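How to sort a mixed toy and odds-and-ends bin

Every house with kids or a dog ends up with one of these bins. Balls go in, then a cup, then a bottle from the bath, and six months later you are digging past all of it to find one thing. Sorting it takes less than an afternoon, and the method below works for a single tub or a whole shelf of them.

What you need

A second bin the same size as the full one
A table you can stand at, or two small ones pushed together
A washing-up tub or clean sink
Dish soap, white vinegar and an old toothbrush
Two or three dry cloths
Masking tape and a marker
A garbage bag and a bag for donations

Step 1. Set up the two bins

Put the full bin at the front of the table and the empty one directly behind it. Keepers go from front to back, and nothing goes back the other way. I used to tip everything out on the floor, and I don't recommend it. Balls roll under the couch and small pieces get into the carpet.

If the table rocks, fix that first. Fold a bit of cardboard under the short leg.

Step 2. Take out the big, easy things

Start with balls, cups and bottles. They take up the most room and need the least thought. Squeeze each ball. A tennis ball that has gone flat is still fine for a dog or for the back of a chair leg, but it shouldn't go back with the ones the kids throw. Check hard plastic balls along the seam with your thumbnail and throw out any that have started to split.

Cups get stacked. Turn each one over and look at the rim for cracks before you decide to keep it.

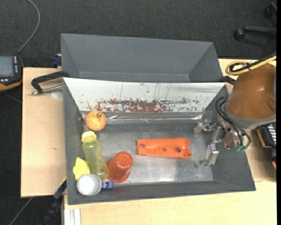

Bottles need the most checking. Take the cap off, smell the inside and hold it up to a window. If there is a film on the inside that a brush won't reach, recycle it. Squeeze bottles with a narrow neck are the worst for this. Leave the caps off until everything is dry, and keep them in a cup so they don't wander.

Step 3. Deal with the small stuff

Once the large pieces are out you will be left with blocks, clips, bits of games and things you can't name. Pick these up by hand, one at a time, and put them in three piles on the table: belongs to a set, useful by itself, and no idea.

Return the set pieces to their boxes right away, before you do anything else. The no-idea pile goes into a small bag with the month written on it. Mine says January. If no one has asked for anything in it by the time I sort again, it goes.

Step 4. Wash

Fill the tub with warm water and a squirt of dish soap. Hard plastic can soak for ten minutes. Tennis balls should be wiped with a damp cloth only — they take days to dry if you soak them, and the felt goes stiff.

For marks that soap won't shift, use vinegar on a toothbrush, then rinse. Spread everything on a towel and turn it once.

Step 5. Clean the bin itself

Do this while the toys dry. Shake out the grit over the garbage bag, then wipe the walls from the top down. Old labels and tape are the slow part. Warm them with a hair dryer on low, lift a corner with a plastic scraper and pull back slowly along the wall. Rub off leftover glue with a little cooking oil, then wash the oil off with soap.

Don't use steel wool. It leaves scratches that hold dirt. Scuffs already on the floor of the bin won't come out and don't matter.

If you plan to line the bin, cut the liner a finger's width short on each side. Loose plastic film bunches up in the corners and small pieces slide in behind it. A piece of old bath mat works better and is quieter when balls get dropped in.

Step 6. Put things back

Heavy and hard things go on the bottom, with cups and bottles beside them and balls on top. Stop at two-thirds full. If it won't fit at that level, you need to get rid of more or start using the second bin for one category. We keep balls separate now.

Label the short end, where you can read it on a shelf. Masking tape and marker is enough, and it peels off when the contents change.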